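Visit report: Ganeo open afternoon
Seraina Prantl, Automation 2, room 3102

Our group went to Ganeo in December to see the company's work on teaching grippers to handle cloth. The invitation promised "household-ready handling." I went in doubting that phrase and came home doubting it a bit more, though I did learn a few things.

## What we were shown

The talk ran for 20 minutes and was mostly slides. The project is called Mudach. People do simple jobs with a hand-held gripper, a camera on the tool records them, and the recordings are used to train an arm. The speaker said cloth is the hard part, and I believe her. A box keeps its shape when you pick it up. A shirt doesn't, and any print on it bends along with it.

After that we saw the arm itself fold a towel. It was given 19 tries and managed 15. The towel was plain, the table was clear, and a staff member laid it out flat before every try. I asked what would happen if it started in a heap. The answer was "that's on the roadmap."

## What I doubt

1. The score says little without the failures. Two of them looked the same to me: the fingers closed above the edge and came up with nothing. We weren't told if that was a camera problem or a grip problem.
2. With the hand-held tool, a person's eyes and judgment are doing most of the work. I don't see how much of that gets into the recording.
3. The slide comparing Mudach with an older system, Gurnex, used a different towel for each. I wouldn't get away with that in a lab report.

## What I would take from it

The hand-held tool is a good idea for our own project. It is cheaper than tying up an arm all day, and a new person can start using it quickly. I'd want us to record messy starts from the first session, with patterned fabric and soft folds, and write down every miss. If our numbers look worse than theirs, fine.
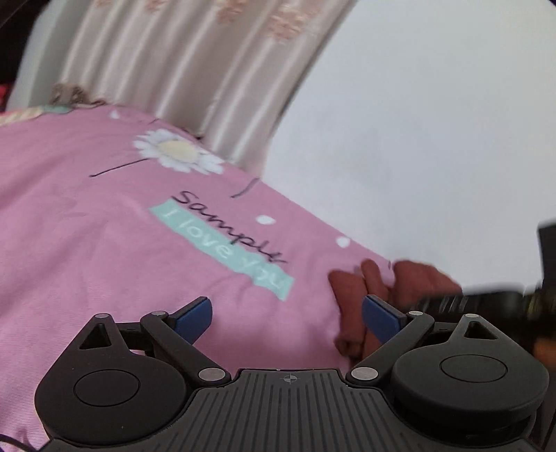
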